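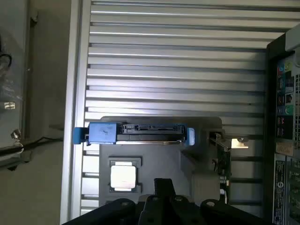

Print this article
E-mail this to a friend

Keep the Old Machines Working

Every January the office where I do bookkeeping gets a list of computers that are going to be replaced. The list has model names, purchase dates and a column headed "Reason." For most of the entries the reason is one word: age.

I think age is a poor reason to throw out a computer, and I think most offices that do it are wasting money. A desktop bought eight years ago can still open a spreadsheet, print an invoice and hold a video call. If it is slow, the usual cause is a worn hard drive or too little memory, and both can be changed in the time it takes to eat lunch.

My view comes from paying the bills. Last winter our list had 16 desktops on it. The quote for new ones came from a supplier called Estus, and it was large enough that my manager, Danica Stojanović, asked me to look for something cheaper. I called a small repair shop, Gerko, and asked what it would cost to put solid-state drives and more memory in the ones we had. The answer was $153 a machine, with labor. We did all 16. Three of them had other faults and were retired anyway. The rest are on people's desks now, and the complaints about slow startups have stopped.

I know what can be said against this. Colette Lefèvre, who handled our computers before she moved to another company, argued it with me more than once. Her points were that old machines fail without warning, that security updates run out, and that a technician's time costs more than a part does. She is right about the updates. A computer that can't run a supported system shouldn't be on an office network, and no amount of memory fixes that. Some of those machines can take a different operating system, but an office that depends on one accounting program may not have that choice.

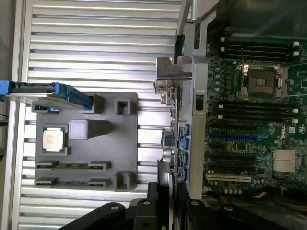

I'm less convinced about the failures. New machines fail too, and they often do it in the first few months. When a new one goes down we send it back and wait. When an old one goes down, the shop swaps in a part from the shelf and it's back by 4 p.m. We keep our files on a server with a proper backup, so a dead drive costs us an afternoon at worst. An office that keeps its only copy of anything on a desktop has a bigger problem than the age of the desktop.

As for time, it depends on how the machine was built. The older office desktops were made to be opened. The side comes off, the memory sits in slots, and the drive lifts out in its carrier. Many of the thin models sold now have the memory soldered to the board. If you buy one with too little, you have bought one with too little for good. I would like the people who sign purchase orders to ask about this before they ask about anything else, and I have never once seen it on a quote.

The tax rules don't help. We write a computer off over a few years, and once the book value reaches zero people start to talk as if the thing itself had reached zero. Ronaldo Nogueira in our warehouse runs a forklift that was written off long ago, and no one has suggested crushing it. It gets serviced and it goes back to work — I don't see why a desktop should be treated so differently.

There is also the question of where the old ones go. Ours used to be picked up by a hauler, and I have a drawer of receipts that say "recycled" and nothing more. I asked once what that meant and got a brochure. Even if every gram of metal were recovered, which I doubt, the work that went into making the parts would be lost.

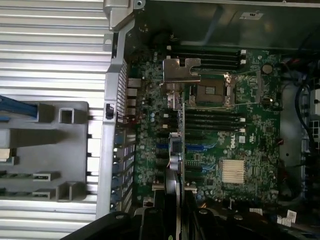 Should a small office stop buying new computers altogether?

Buy new when the work calls for it, or when the old machine can no longer be kept secure. Our design department needed faster graphics last year and I approved the order the same morning. For everyone else, price the repair first and put both numbers on the same sheet of paper.

I would change one thing on the January list. Take out the column headed "Reason" and put in two others: what is wrong with it, and what it would cost to fix. Ms. Stojanović has agreed to try it for the next round. The supplier has been told, and has sent us a new quote with a discount of up to eight percent.

Print this article
E-mail this to a friend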